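Reseña: el simulador de montaje de Wativura, visto en su jornada de puertas abiertas

27 de abril de 2022

Fui a la jornada de puertas abiertas de Wativura con la idea de probar Dremon, su programa para ensayar tareas de agarre y montaje con robots antes de llevarlas a la máquina. En el taller usamos Grusik desde hace tiempo y quería comparar.

La visita empezó con 42 minutos de presentación, demasiado para lo que se contó. Después pasamos a los puestos, 2 por sala, y cada asistente pudo manejar el programa con ayuda de un técnico. El equipo era un sobremesa normal, sin tarjeta gráfica especial según nos dijeron.

La instalación y la importación de piezas me parecieron bien resueltas. Llevé un modelo propio en una memoria USB y lo abrió a la primera. Grusik me obliga a convertirlo antes y suele perder alguna cara. El editor de trayectorias es más pobre: faltan atajos de teclado y deshacer solo funciona hasta 3 pasos.

La demostración principal fue un ejercicio de aproximación con pinza, visto desde muy cerca de los dedos. La pieza era de color verde azulado, brillante, con facetas y un agujero redondo en la cara frontal. Los reflejos son vistosos, aunque para trabajar habría preferido un acabado mate, con las aristas más fáciles de leer.

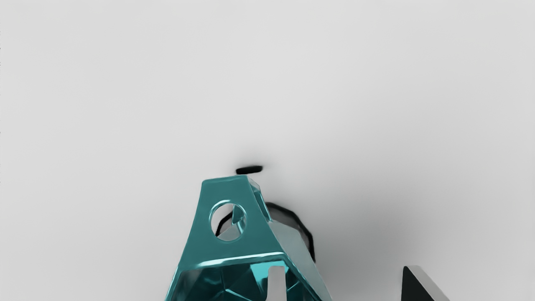 El ajuste de la fricción se hace con un solo control deslizante y se queda corto. Pregunté si se podían introducir valores por material y me contestaron que estaba previsto para diciembre. También pedí ver el registro de contactos, que se exporta en texto plano y es bastante completo.

La licencia cuesta 227 euros al año por puesto. El manual está solo en inglés. Holloway, que lo distribuye aquí, ofrece soporte por correo, sin teléfono.

Para un taller pequeño que parte de cero lo recomiendo. Nosotros seguiremos con Grusik hasta que salga la versión con materiales.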